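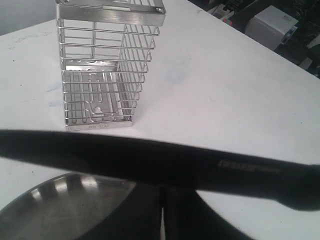 Mirjam Widmer wrote to us that she had read three company pages about kitchen automation and still could not tell who washes up afterward, or whether the people who used to do it have kept their jobs. Her message came in through the contact form, and we have used it to rewrite this page.

About Kenport

Kenport runs a contract kitchen. We cook and pack lunches for schools, offices and two clinics, 3000 meals in a normal week, and we have 56 people on the payroll. Most of them work in cooking, packing and delivery. The rest are in the wash area, the office and the small team that looks after the robot arm.

The arm's station is called Inga. It handles pans, bowls and utensils on a plain white table. The gripper takes hold of a handle, moves the item and puts it down again. Cooking and seasoning are still done by hand, and we have no plans to change that.

Why we started

Wash work was the job people left first. It is hard on wrists and shoulders, and shifts were often short a person. In April we asked everyone in the wash area which part of the work they would give up if they could. Lifting and turning pans came up most often, so we began there.

We bought the arm through Zurell, a supplier in the next town. Their technician spent 5 days with us, and after that our own staff took over. Getting a gripper to hold a round handle steady over a steel pan took longer than we had planned for. Pans come back with powdery residue and dark smudges on the metal, and a person still looks at each one and decides what it needs.

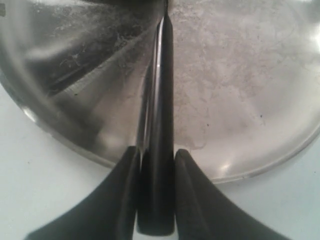

What changed for the staff

No one was let go. Two wash positions became station operator positions, with a pay step and paid training. Bianca Văduva was the first to move over, and she now writes the shift notes that the rest of us work from.

Some things are less comfortable. The station is slower than an experienced person, and operators stand and watch more than they used to. A few people said they missed the talk at the sinks. We now rotate everyone between the station and the wash area in the same shift.

Any operator can stop the arm at any time and does not have to explain it to a supervisor.

Where we are

Our kitchen is on the ground floor of the Grirkmont building, with the delivery entrance at the back. Visits can be arranged through the office. Please wear closed shoes.

Page last updated Oct 1, 2020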